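Brivwood Short Lets - Guest FAQ

4 min read

Updated September 1, 2022. Most of what people email us is answered somewhere on this page so have a look first.

What time is check-in?
From 4 pm. Check-out is 10 am. Earlier check-in sometimes, depends on the cleaners. Text the morning of your stay, not the week before - we won't know yet.

How do I get my door code?
Comes by text the day before. Four digits, then the star key. If the keypad beeps three times you've typed it wrong, wait a minute and start over. No text by 6 pm the night before? Call us.

Where do I park?
One space per apartment, behind the building, marked with your unit number. Second car goes on Akinola Street. Free evenings and weekends, metered the rest of the time. Please don't use the pharmacy lot, they tow.

Is there a deposit?
Yes, $138, held on your card and released within five working days of check-out. Some banks take longer. We can't speed that up, sorry.

Can I bring my dog?
Units on the ground floor only. $64 per stay, not per night. Cats same. Tell us when you book, please, not when you get here.

How big are the apartments?
One-bedrooms are about 700 square feet. Studios are smaller, sizes are on each listing. All units have a full kitchen, washer, and a couch that folds out. Bedding for the couch is in the hall closet, top shelf.

What's the wifi?
Network name and password are on the card inside the kitchen cabinet door. If it drops, unplug the router, count to thirty, plug back in. Fixes it nearly every time.

Are the rooms really as bright as in the photos?
Depends on the unit. Walls are white all through, which helps a lot. Street side gets morning sun, back side gets it after lunch. Blackout blinds in the bedrooms only.
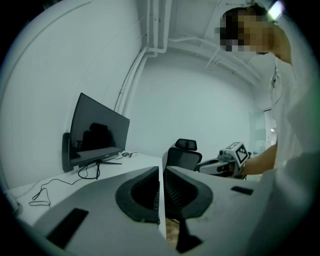
Photo: Brivwood Short Lets

Can I cancel?
Full refund up to seven days before. Half after that. Nothing on the day. Bookings made through Tratatlow follow thier rules, not ours, so check your confirmation.

Do you do monthly stays?
Yes, November through the end of winter. Email for a rate - it's a good bit lower than the nightly price.

What about trash?
Bins are by the back gate. Blue for recycling, gray for everything else. Gate code is 3271. Please flatten boxes.

Something broke. What now?
Text us a photo and your unit number. Heat, water or locks we come the same day, anything else usually next morning. You won't be charged for normal wear and tear.

Can I get an invoice for work?
Sure. Send the company name and adress after check-out and we'll email a PDF.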